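Gripper recordings at the Memen hall

In June the Drundero team began to collect examples for its learning system with hand-held grippers. Several people work in the hall at the same time, some at the long white table and others in the open space. Each person records for 30 minutes, then rests.

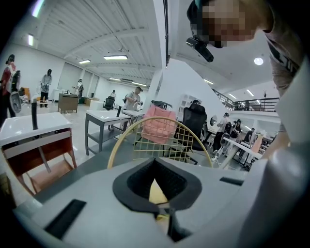

What comes next

We have 67 usable recordings until now — more than we expected. The next 2 sessions will use small kitchen items. If you want to join, please write to the Grarka desk.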